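Altby Folding Water Pot, Large
Product review - Studio and Classroom Supplies

Prepared for the Fuscombe Center for Community Arts by Soudabeh Zarei, Materials Review Desk

Background

The Center's watercolor program has used glass jars for rinse water since it opened. Jars are cheap and easy to replace, but they are heavy to carry to the outdoor sessions and two were broken on the stairs last term. Instructors asked whether a folding pot would serve as well. The Altby was bought at the ordinary retail price and used in the beginner and intermediate classes through December. The supplier was not told that a review was planned.

What was reviewed

The large size was chosen because the medium fills too quickly with pigment during a long class. The pot folds flat for packing and opens with a firm pull from the rim. There is no lid. The maker sells one separately, and the Center did not order it.

Performance in class

Marwa Shawky used the pot with her beginner group. Her report notes that students rinsed more often than they do with jars, as the wide mouth is easier to reach without looking up from the work. The soft wall also spares the brush. Students who knock their brushes hard against glass tend to loosen the handle within a year, and she considers this the best argument for the purchase.

Manouchehr Arabzadeh, who teaches the intermediate class, was less satisfied. The pot must be opened fully before it is filled. One that was only partly opened settled under the weight of the water and spilled over a student's half-finished wash. He also found that the folds hold color. Staining pigments, the greens above all, need a small bottle brush and warm water to remove, and the job takes longer than wiping out a jar.

Both instructors agree that one pot is not enough for careful work. The Center's practice is 2 containers for each student, one for the first rinse and one kept clean. A class set therefore costs considerably more than the unit price suggests.

Stability

When open and full, the pot stands well on a level table. It does less well on the tilted boards used for graded washes, where it should be placed on the table beside the board. Outdoors it was steady on grass, and a half-full pot was tipped once by wind.

Comparison with the Gemon pot

The Center also holds 4 of the older Gemon pots. The Gemon has a stiffer wall and is harder to open, particularly for older students and those with arthritis. It is easier to clean, with fewer folds, and it has a handle. For indoor classes the desk has a slight preference for the Gemon. For travel, the Altby packs smaller and is the better choice.

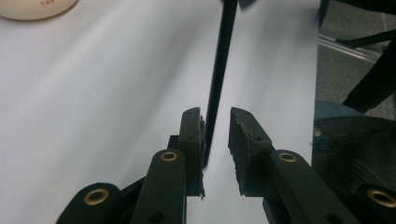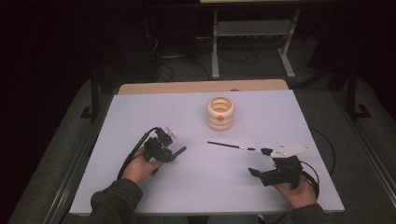 Recommendation

The Altby is approved for outdoor and traveling sessions. Jars will remain in use in the main studio. Instructors who wish to borrow a set should write to Mahsa Heydari at the supply office before the session and return the pots clean, open, and fully dry. Pots folded while damp will be sent back to the class that used them.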